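Celier backdrop cloth, black

Home > Cloth by the metre > Backdrop and stage > Celier

Article: Celier 1,437
Colour: black (also sold in grey, cream, dark blue and bottle green)
Width: 2 m
Sold by: the metre, or the full roll of 60 m
Finish: matt on the front side, slightly smoother on the back side
Maker: Coltex
Availability: in stock, black and grey; other colours on order

Description

Celier is a dense woven cloth for covering walls, partitions and the fronts of tables. Our customers use it in schools, in small theatres, at fairs and in shop windows. It is a quiet cloth. It takes very little light back, so a lamp standing near to it does not make a white spot in the middle, which is the usual problem with the cheaper satin qualities.

The cloth hangs well also without pleats. If you wish a flat surface, for example to put letters or pictures on it, please order the width of your wall and a small reserve on each side. If you wish folds, as for a stage curtain, order double the width. Our sewing room can put the lengths together, and the seam is hardly visible in the black and in the dark blue. In the cream it can be seen from near.

Celier is the follower of our older quality Rezende, which many of you know. The weight is a little higher and the edge does not curl any more. The black of the two cloths is not exactly the same. If you already have Rezende on your wall and want to add one length, please ask first for a sample and compare it by daylight.

Letters and decoration

The surface accepts pins, safety pins and double-sided tape made for textile. Foam letters stay well on it when the tape is pressed for some moments over the whole back of the letter, and not only at the corners. Please do not use hot glue. It goes through the weave and leaves a hard place which cannot be washed out.

For letters that must be changed often we recommend the Woko hook strips. They are sewn on the cloth at the height you tell us, and the letters get the counterpart. The strips exist in black and in cream only. Letters are not included with the cloth and we do not sell them.

Hanging

You may choose between the following finishes:

- Cut only, without hem
- Hem on four sides
- Tunnel on top for a pole (tell us the diameter of the pole)
- Metal eyelets on top, in silver or black
- Tunnel on top and on the bottom, for a flat surface under tension

With the last one the cloth stays very straight, but the lower pole must have some weight. We do not deliver poles. An ordinary curtain pole is good enough for a length of a normal room; for a wider span you need a support in the middle.

Care

Shake the cloth outside or use a vacuum cleaner with the soft brush. It may be washed at low temperature, alone, with a liquid detergent. Powder can leave pale lines in the black. Do not put it in the dryer. Hang it while it is still damp and the most of the creases will go out by themselves. What remains can be ironed from the back side with a warm iron.

In the first wash the cloth becomes a little shorter. For this reason we advise to wash it before you make the hem yourself. Cloth which comes from our sewing room has been washed before sewing.

Dust and chalk are visible on the black more than on the other colours. For a classroom with a chalk board we would rather propose the grey.

Samples and delivery

You can order 5 samples without cost, with any mixture of colours. Please write the article number in your message. Cut cloth leaves our store folded in a carton, full rolls go on a tube and need a person at the address to receive them. Cloth with a finish needs more time, and before the school year starts our sewing room is very busy, so please think of it early.

Cloth cut to your measure cannot be taken back, except if there is a fault in it. Please look at the whole length before you cut or sew.

Questions we receive often

Is it fully dark?
No. Against a sunny window some light comes through. Take a lining behind it.

Can it be used outside?
For one day in dry weather, yes. It is not treated against rain, and the sun makes the black brownish after a season.

Does it smell when new?
A little, from the dye. It goes away when the cloth hangs in the air.

Page last changed: 13 December 2021
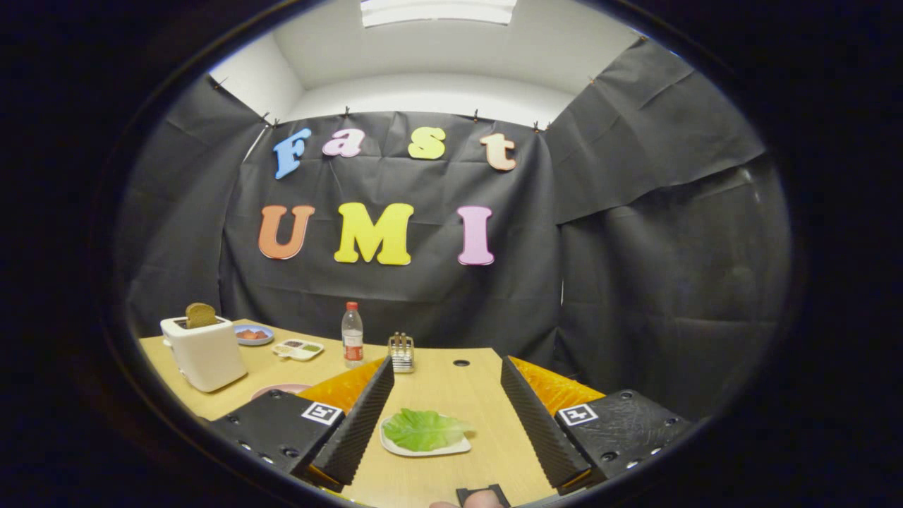 Black fabric backdrop with large foam letters, behind a light wooden table.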